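Sendel Center Reopens Its Conference Room for Shared Use

The Sendel Center has returned its long conference room to general use, with new arrangements for booking, storage and the care of the table.

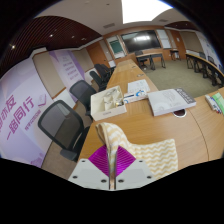 Room returns to the booking list

The Sendel Center has confirmed that the main conference room on the upper floor is again open to all resident organizations. The room had been reserved for project work by the Cairns program through the spring and summer. From October, it may be booked by any group holding a current agreement with the Center, including the Brunell reading service and the Illus design workshop, both of which requested regular access during the last review of shared spaces.

The long light-wood table remains the main feature of the room. It is built in sections and was kept in place during the recent work on the floor, as moving it would have required the removal of the door frame. The Center considered replacing it with smaller folding tables but decided against this after hearing from resident groups, most of whom use the room for meetings at which papers, books and samples need to be laid out side by side.

Black mesh-backed office chairs continue to be provided. Groups are asked to leave them along the sides of the table at the end of each booking and not to take them into neighboring offices. Additional seating may be requested from the front desk.

Booking periods and charges

Bookings will be accepted in periods of 3 hours, starting at 8 a.m. Each resident organization may hold up to 6 periods in a month at no charge. Further periods will be charged at $165 each, and the charge will appear on the regular monthly statement. Outside organizations may apply in writing but will not be given priority over residents.

A group that does not arrive within 30 minutes of its start time will be treated as having released the room. Cancellations should be made before noon on the working day before the booking. The Center will not charge for a late cancellation on the first occasion, but repeated late cancellations may lead to the loss of advance booking rights for the remainder of the season.

Requests for a standing booking — the same period each week or each month — will be considered once every resident group has had the opportunity to submit its preferred times. Brunell has asked for a morning period for the sorting of donated books, and Illus has asked for two afternoons. Both requests are being reviewed together with those already received from other floors.

Materials on the table

Under the earlier arrangement, a group working on a longer project could leave its materials on the table between sessions. This will no longer be possible in most cases. Boxes, books, printed sheets and fabric samples should be removed or placed in the storage cabinet in the corridor before the next group arrives. Cabinet shelves are assigned by the front desk and carry the name of the organization.

Compartment boxes and other containers of small parts may be stored in the cabinet provided they are closed and labeled. The Center asks that loose items not be stored on the shelves. Any articles found in the room after a booking will be taken to the front desk and held for three weeks, after which they will be passed to the shared supply shelf on the ground floor.

Markers are for use on paper and on the whiteboards that may be borrowed from the front desk. Groups working with markers directly on the table are asked to put down a protective sheet first. Caps should be replaced after use, and dry markers may be left in the tray at the front desk for exchange.

Care of the surface

The table should be wiped with a soft, dry cloth at the end of each booking. A damp cloth may be used for food or drink spills, provided that the surface is dried at once. Spray cleaners, abrasive pads and alcohol wipes are not to be used on the wood. Particular care should be taken near the seams between sections, where moisture can enter and lift the finish.

Round grommets set into the tabletop are intended for power and data cables only. Cables should be passed through from below and withdrawn at the end of the session. Pens, paper clips and small hardware have been recovered from the channel beneath the table on several occasions, and clearing it requires one section to be unfastened.

Hot drinks are permitted in lidded cups. Meals should be taken in the kitchen area on the same floor, although groups with a booking that runs through the lunch period may apply for an exception. Cutting, gluing and painting are to be carried out in the workshop on the ground floor. Fabric may be folded, measured and sorted in the conference room, and the Center will continue to make the room available for the Cairns textile sorting sessions, which are now included in the ordinary booking list.

Further information

A printed copy of the room guidelines is available at the front desk, together with the booking form and the form for requesting a cabinet shelf. Resident organizations that already hold a shelf do not need to apply again but should confirm the name of their contact person before the end of October.

The Center will review the arrangements after the first season of use. Comments on the booking periods, the charges and the storage cabinet may be submitted in writing at any time and will be included in the review. Damage to the table, chairs or fittings should be reported on the day it is noticed — a short note left at the front desk is sufficient.

The smaller meeting room on the ground floor is not affected by these changes and remains available on the existing terms.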